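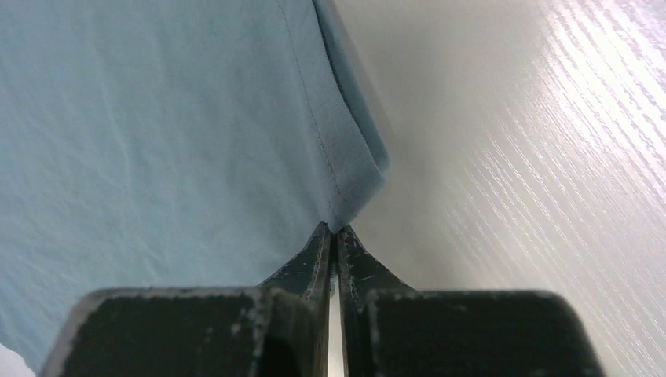
The objection from the back of the room was that the cold open gives the whole game away, you know Fodham is a dead city before the title card and then episode one spends half an hour pretending it's a mystery. Fair. Don't have an answer yet.

**July 24, 2021, story workshop, Trutano pilot, draft 4**

Read-through ran 71 minutes. Way over. Act two is the fat part.

Notes while I still remember them:

- Comic gets away with the narrator boxes. On screen it's just a man explaining. Cut all of them in the market sequence, see if anyone is lost. Keep the one on the last page, it's a good line.
- The Flekik (river spirit) still has no rules. Can it lie? In issue 5 it can't, in issue 8 it plainly does. We have to pick. I vote can't, more fun to write around.
- Ferry scene got the only real laugh, and it was on a stage direction. Put it in dialog somehow.
- Sister character: two people said they didn't beleive she'd stay in the city. Me neither. She needs something to lose there, currently has a job and a cat.

Tried swapping acts one and three as an exercise. Mess, but starting on the trial does fix the objection at the top of the page. Audience gets Fodham alive first, then the ruin. Would lose the bell reveal, or it moves to ep 2. Hmm.

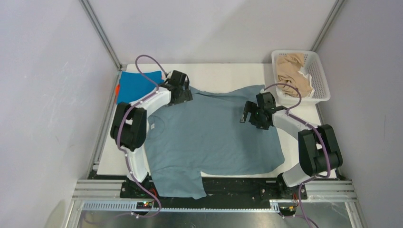 *Blue-gray garment spread out on the white table.*

Dekker (the studio, not the font) want a one-page pitch, no lore. The January version was all lore. Start from: a judge has to sentence the river that drowned her town. Everything else can wait.

To do
- new cold open, trial version, three pages max
- Flekik rules on one index card, pin it up
- reread issues 5 thru 8 for the bell stuff
- ask abuot a second read-through, smaller room, somebody else reading the judge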